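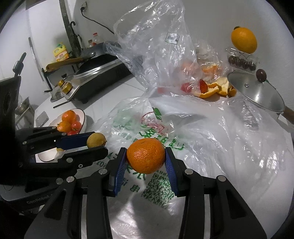
The Limton Stump Speech Set is a collection of transcribed campaign speeches given by candidates for local and regional office, with a label on each passage saying what the speaker was doing at that point. It was put together so that people who study campaigning could compare speakers without having to sit through the recordings again. The basic unit is the passage, and two passages are only ever compared on their main label. A mandarin and a small lemon-like fruit are both fruit and still differ in colour and shape, and the labels work at the level of "fruit": an attack on an opponent's voting record and an attack on his haircut both go down as ATTACK. Finer distinctions are in the notes column.

What is in it

456 speeches, split into 1525 labelled passages. All are in English or in English translation. Speeches translated from Spanish have "es" in the source_lang column, and the original wording is in a separate file with the same passage numbers. Debates, press conferences and broadcast adverts were left out.

Files

speeches.csv has one row per speech, with office sought, type of venue, length in minutes and whether the speaker held the seat at the time.
passages.csv has one row per passage, with the text, main label, second label if any, and notes.
originals_es.csv has the Spanish text.
codebook.txt has the full wording of each label.

Labels

ATTACK: criticism of a named or plainly meant opponent.
RECORD: claims about what the speaker has done in office or at work.
PROMISE: a stated future action.
BIOGRAPHY: family, upbringing, faith, jobs held.
THANKS: hosts, helpers, the audience.
OTHER: jokes, raffle announcements, requests to move a parked car.

How it was labelled

Wenceslao Benítez and Pilar Lucero each read every passage and labelled it separately. They disagreed on 72 passages, mostly between RECORD and BIOGRAPHY where a candidate had run a family business. Those were talked through and settled one at a time, and both first choices are kept in the notes. Lucero did the translations. Benítez checked them against the recordings.

Known problems

Sitting members are over-represented, as their offices were more likely to answer our letters. Small parties are thin. Applause and heckling were marked in the Kistell transcripts but not in the Fuentealba ones, so please don't use the applause column across the whole set. 2 speeches stop early where the recording ran out, and they have "partial" in the status column.

Speakers are given by code only. Anyone who knows the Fuentealba races will recognise some of them from the text, and we have not tried to hide that. Private individuals mentioned by a speaker have been replaced with [NAME].

Use

Free for teaching and research. Please cite the set by name and version. The text should not be used to make up quotations or to produce campaign material in a speaker's name.

Changes

The December release fixed the accents in originals_es.csv and moved the Zetell speeches, which had been filed under Kistell. Passage numbers did not change.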